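**Progress report to the Sturkum Fund**
Household Tasks Program, laundry strand
Prepared by Noemi Marchetti, 23 Nov 2024

The present period was given over to folding. In October the team closed its work on sorting and moved the Flumer arm controller to garments of mixed shape, which the fund's reviewers had asked to see before any further money was released.

Progress is real but uneven. The program has now logged 3,185 folding attempts. Towels and pillowcases are handled at a steady rate, while sleeveless shirts and anything with loose trim remain difficult. The grip must be taken close to an edge, and soft edges seldom lie the same way twice.

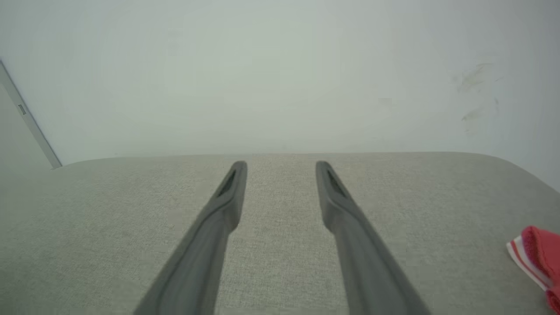
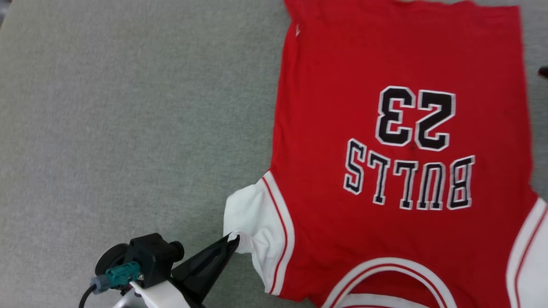
Wing-sze Leung has revised the grasp planner so that the arm looks for a second hold before it lifts. Early results are encouraging on plain cotton. On slippery fabric the planner still gives up too often, and a person has to step in after some 30 attempts. We do not consider this fit for an ordinary home.

Speed also remains a concern. A folded shirt takes the system several minutes — far longer than a person would need — and we expect only modest gains before the new Szabo fingertips are fitted.

Spending is within budget, apart from an overrun of $350 on replacement cables. We ask the fund to approve two changes: the transfer of unspent travel money to parts, and a later date for the Dasen home trial.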